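The new path at Prundcombe

I have been meaning to write about the path for a while. It opened in May and I have walked it most mornings since, usually starting at seven, before work. I live at the Histon Road end, so I come in by the gate there and go out as far as the second bench and back. If I have time I carry on to the Voicu bakery, but that adds another half hour and I generally come home with more bread than I need.

The old path was gravel over clay. Anyone who pushed a stroller on it will remember the dip near the drain, which held water from October on. Costel Bălan used to put down planks, and then somebody would take the planks. So when the town said concrete I was for it, even though a few people wrote to the paper about it looking like a runway. It is wide, I'll give them that.

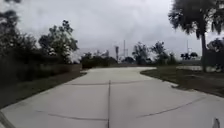 Page 2

The part I like best is the bend. The path comes out broad and then narrows and curves off toward the low shrubs, with the trees thick on the left. It was an overcast morning, and I prefer it that way for walking. In full sun the new concrete is so pale that I have to squint, and I don't like wearing sunglasses before breakfast.

I asked Octavian Ursu about the joints, because he poured driveways for most of his working life. He said concrete is going to crack as it dries and all you get to choose is where. You put in a joint and the crack follows it, if you did it right. The one down the middle does that job lengthwise and the others do it across. He thinks a path this size could have used more of them, but he thinks that about every path. We'll see after a couple of winters.

For anyone who bikes, the joints are no trouble. I took my old Cusel out on it, with the skinny tires, and hardly felt them. Rollerblades may be a different story. Noemi Calloway tried it on hers and said she could feel each one in her teeth, but she still went to the far end and back.

A few notes on using it, since I got asked at the library:

The stretch from my gate to the second bench is 700 yards. I know this from the sign and have not measured it.

There is no lighting. Bring a flashlight if you go after supper.

Dogs have to be on a leash. Most are.

The surface is slick when there is frost, more so than the gravel was. I went down once on a cold morning and had a sore wrist for five days. Walk on the grass if you are not sure.

The surface is already picking up marks. There are some darker smudges here and there, and patches that look worn, mostly toward the middle. I don't mind them. Lawal Obi wrote to the parks office and asked if it would be sealed, and was told that sealing would cost around $195 a section and was not in this year's budget. I don't know how many sections they count, so I can't tell you what that comes to.

What I do hope they leave alone is the grass on the left where it opens out. There was talk of mowing it short all the way back to the bushes. It slopes up a little from the concrete and has weeds in it, and in my view it should stay like that. The tall tree is there too, the scraggly one with the crooked branches and the reddish trunks. I have always called it a pine but I have never looked it up, so don't quote me. The smaller round tree next to it is dense enough that I have stood under it through a whole shower and only got my shoes wet.
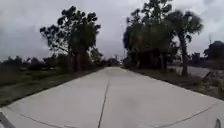
Looking down the path between the trees, with the open grass on the left.

Tudor Pană asked in the comments last time whether you can get all the way through to the reservoir now. You can't yet. The concrete stops at the fence and from there it is the old track, which is fine in boots – less fine in anything else. The parks office says the next piece depends on the landowner. I walked up to the fence last week to check and the gate was still chained.

I will try the loop by the allotments next and write that up if my knee holds out.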